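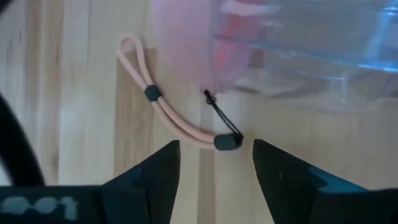 Re: [shop-arms] Grabbing things by the string

> On the list last month, someone at Flosholm wrote:
> We gave up on cords. The arm does blocks and mugs all day,
> then meets a lanyard and loses its mind. Is anyone getting
> more than a coin flip out of soft stuff, and if so, what did
> you do about the fingers?

Define "coin flip." On Nutside (our arm, two fingers, lives in the shared shop and hogs the good table) we have 258 attempts logged in the Derese sheet, and I would describe the results as a coin that has been sat on.

What helped most was giving up on the loop. We used to send it for the loop end of the strap, where it would close very neatly on air. Now we aim for the end cap, where the strap and the thin cord meet. It's stiff, it's the fattest part, and if you miss by a little you still get some rope. Come in open, stop just short, line up the gap, then go down. I capped the step rate at 2000 for the descent. It was over 2000 before, and the table has the dents to prove it.

Fingers: still the bare black ones. I tried rubber sleeves and they grabbed the cord fine and then declined to let go, so you'd get a lovely pick and a place that lasted until somebody came over with scissors.

The clear plastic stuff is a separate misery. The depth numbers on anything see-through are fiction, and the Ridden driver reports them with total confidence. I've been parking clear things next to the targets on purpose, to find out how bad it gets. Bad.

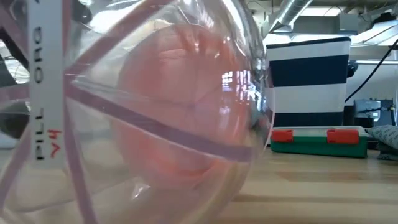 Clear ball with the pink thing inside, other clutter as found.

If you still have your Flosholm logs from before you quit, please post them, failures included. I'd also like to know what closing force you used on cord. Ours is set to a number I typed in at midnight and have been afraid to touch.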